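Torkby shop, back bench walk-through
11/26/19

Did this one with a coffee in hand, so excuse the rambling. Ticks first, then my comments.

Floor clear around bench: OK
Aisle width: OK, 70 cm at the tightest spot and I wouldn't want it any less
Shelf brackets: OK, but the Wukbridge unit has a wobble I don't love
Shelf load: OK, label says up to 41 kg and we're nowhere near it
First aid kit: NEEDS WORK, out of plasters again!
Extinguisher tag 513: OK, next due in March
Tabletop and containers: OK
Lotions and creams: see below

I do like the white tabletop (any spill shows up straight away), and keeping the containers on it makes sorting so much easier than the old drawer did.

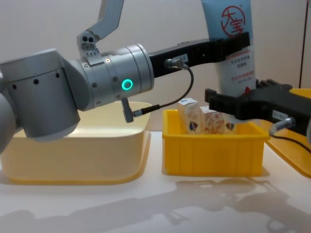 Lotion tube, pale blue and white with the red 大宝 logo, at the sorting table.

Comment on lotions: all the small print on that one is in Chinese, so please stick an English label on the back before it goes out on the shelf. Same goes for anything from the Billach order. Check caps are done up tight, and if a tube feels sticky, wipe it and put it aside for me. Bae hand cream, batch 707, is still on hold, so leave it in the cupboard please.

Still to do: plasters, tighten the Wukbridge bolts, new marker for the label box (the grey one's had it).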